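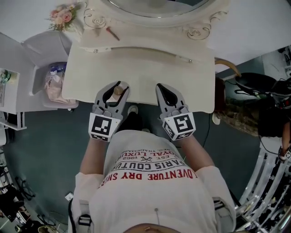
Fig. 1. Two handheld grippers at the vanity station, marker block on each.

Session 5: Paying for It
Planning and Budgeting for Robot Equipment
Notes by Mirjam Grabner, 2 Dec 2018

Bring last week's spreadsheet. If you left it on the lab machine, so did everyone else, and there are several files called "budget_final."

Start with the line people get right, the grippers. Everyone remembers the grippers. They have a picture in the catalog and a price beside it, and a first-time buyer will spend a whole afternoon comparing two models that differ mainly in the color of the box. Then the order goes in and it's discovered that a gripper needs a person, a harness, a cable, a place to plug the cable in, and a table to be used on.

Look at the floor in Fig. 1 before you look at the hands. Cables, stands, a power cord going down to a plug. Very little of that shows up in a student's first budget. I ask for it under its own heading, "Things on the floor," and I do mark it.

The Nulldale exercise

Nulldale wants to collect handling data in home-like rooms. Their plan has one line for hardware (two grippers, quoted by Travik) and one line called "misc." Rewrite it. At a minimum I want to see:

- grippers, in pairs, with a spare
- pads and fingers as consumables
- printed markers and the blocks they go on
- harnesses, in more than one size
- power, cabling, stands, cases
- furniture and small props
- operator hours, including the hours spent putting things back where they were

The spare is where the arguments start. Kolev's rule is one spare for every 5 units in use. Mine is one spare the day you have anything at all, because the supplier's lead time in this exercise is 90 days and your grant doesn't pause while you wait. Use either rule but say which. "We will be careful" isn't a rule.

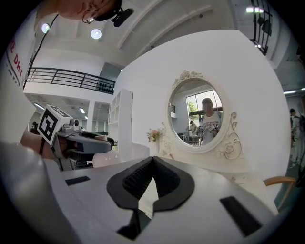 Fig. 2. Finger pads and marker cube in use at the mirror. Note the ridged grid on the inner faces.

Pads wear. Put them in the recurring column. Last November three groups out of four had them down as a one-time purchase, and one group had depreciated them.

Rooms come next. The mirror in Fig. 2 is a good mirror, with roses on it, and it also reflects a window and people. Whoever plans the room has to decide whether that's wanted before buying the furniture, and somebody has to sign for the furniture. Your finance office will ask what a vanity with gold scrolls is doing on an equipment order. Write the justification in advance and keep it short. "Test furniture, domestic" has worked for me. "Vanity" has not.

Renting against buying

Kellus will rent you a full set by the month. The usual break-even sum is purchase price over monthly rent, and it's fine as far as it goes. It leaves out repairs (theirs if you rent, yours if you buy) and storage. It also leaves out the person who has to learn where everything is kept. Work it out both ways for Nulldale and show the month where the lines cross. If they never cross, check your units.

For next time: revised Nulldale budget, two pages at most, with a paragraph on what you'd cut first. Don't cut the operators. Everybody cuts the operators.

Related handouts
Session 3: Reading a Quote Without Falling Asleep
Session 4: Lead Times and Other Fiction
Session 6: Maintenance Contracts
Kolev's Spare Parts Worksheet

Questions to Mirjam Grabner, office hours as posted | Course materials, not for resale | Back to top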